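Ticket 642: right arm stops over the box, fingers won't close
Opened by: Csaba Bíró
Status: open, workaround in place
Bench: Cervantes (the two-arm build)

Got both grippers open at the cardboard box behind the green mat, black cable running down the left side of the other arm. Keep that cable in mind, it comes up later.
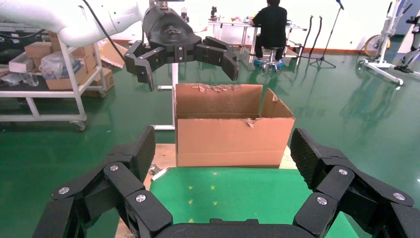 Symptom
Two-arm handoff. One arm goes over the box, fingers open, other one waits in front. Then nothing. Command goes out, log says "grip ok", fingers stay open. Happens maybe one run in five, worse after lunch when the thing has been on a while. No error on the Plivska panel. Restarting the script does not help, power cycling the gripper does.

Setup
Controller is the Eritz board Araceli built up in October. Firmware is whatever was on it, didn't touch. Script is handoff_test, Wokent branch. Open timeout 2 s.

Tried so far
Swapped the gripper power supply with the one off the left arm. Same.
Turned speed down to half. Same, just slower.
Tightened all the finger screws. One was a bit loose on mine, no diffrence.
Ran the gripper alone with the arm parked. Never fails. Ran it all evening.
Ran the arm alone with no grip command. Also fine.
So it needs both moving. That's as far as I got.

Comment, Araceli Barrera
Can you post the message counter when it hangs? Not the time, the counter. It's in the second column. Also which arm is it really, title says right and you say "the other arm" everywhere else.

Comment, Csaba Bíró
Right arm as in the one that goes over the box. Sorry. Counter was 2,169 last time. Did not write down the ones before.

Comment, Araceli Barrera
OK. "grip ok" only means the board took the command. It doesn't mean the fingers moved, I never wired the position feedback into that message. My fault, will fix. Look at finger_pos instead, if it's frozen then the gripper dropped off the bus and we are reading an old value.

Comment, Csaba Bíró
Frozen. Same number from the moment the arm swings out until I pull the plug.

Comment, Luzius Zwahlen
Cable. Had this on the old build. Long reach over the box, the cable goes tight at the last joint and the connector lifts a hair. Doesn't fall out so you never see it. Park the arm at the far end of the reach and wiggle the plug by hand while somebody watches finger_pos. E-stop in reach pls.

Comment, Csaba Bíró
Did that with Ruoxi watching the screen. Wiggle up, value keeps updating. Wiggle toward the arm, it stops dead and does not come back. Three times in a row. So yes, connector. But why doesn't it recover when the plug is seated again??

Comment, Ruoxi Lu
Board only looks for the gripper at startup. If it drops it stays dropped. That's why the power cycle works. Two bugs then — the plug and the missing reconnect. I'd split the ticket.

Comment, Jailson Bragança
Don't tape the plug. Someone taped one before and it pulled the socket off the board. Give it more slack above the last joint, one loose velcro loop, and check that it doesn't catch when the wrist turns all the way round. There's velcro in the drawer under the vise.

Workaround (Csaba)
Slack added, velcro loop on, wrist turned full range both ways by hand first, then slow. Clears it. Ran the handoff until closing, no hang. Want another long session with it warmed up before I believe it.

Still to do
Araceli: real finger position in the "grip ok" message.
Ruoxi: reconnect on the Eritz board without power cycle. New ticket, link it here.
Me: order a locking connector, same pin count. Check the left arm's cable too, haven't looked at it yet.
Leave the open timeout at 2 untill the reconnect is in. Somebody had it set higher on the Wokent branch, I put it back.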